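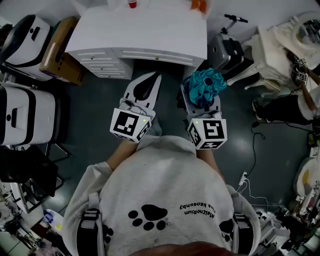
Hand-held grippers in use, teal cloth in the right one.

Week 3 notes: What does a collection kit cost?

Hi all, these are the notes I talked from, tidied up a bit (only a bit!). If you missed the session, read these first and then have a go at the worksheet Aníbal Quintela put together.

Last week we priced a fixed arm. This week we're pricing the hand-held side, and I'll tell you up front that most first budgets I see get it wrong in the same spot. People price the grippers, add a bit for postage and stop. Then they get to the room and find they've got no straps, one power strip and nowhere to put anything.

So start with people. How many will be working at once? Every operator needs a pair of grippers, a harness that fits them, and markers for both hands. If you're planning on two operators, price two full sets and then a spare gripper on top. I know the spare looks like a luxury when you're staring at the total. Put it in anyway, and let the person signing the form argue you out of it.

Our practice budget uses a made-to-order pair from Volano at $1,000, with a lead time of 12 weeks. Flanda quotes less but charges separately for finger pads, so read the whole quote before you get excited. Finger pads wear. I'd put them under consumables with their own line, and I'd have a guess at how many you'll go through in a term.
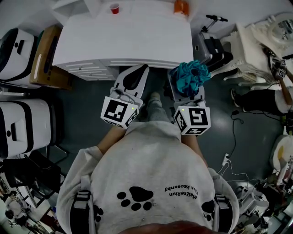
Then there's the furniture and the bits and pieces, my favourite part because it's where you can save real money. A chest of drawers, a plastic cup, a cloth or two, all of that can come from home or an op shop. We set aside $200 for household items in the Escobedo plan and spent almost none of it. Storage is worth paying for though! Bins with proper lids and latches, labelled, one colour for each kind of gear if you can manage it.

Power and cabling always gets forgotten. Count your chargers, count your outlets, then buy the longer cable. Cable covers for the floor go on the same line.

Macarena Mateos asked whether you can rent instead. You can, and Didia will do it by the month. Work out how many months it takes for the rent to pass the purchase price, and remember that rented gear usually comes with a deposit that sits in a different column from your running costs. I've seen good plans knocked back over exactly that.

For next time: draft a one-page budget for two operators over 3 months, buying or renting, your choice. Show the lead times beside the prices. Mark anything you've guessed with a G so we can talk about it, and bring a printed copy, as the projector in our room is being replaced.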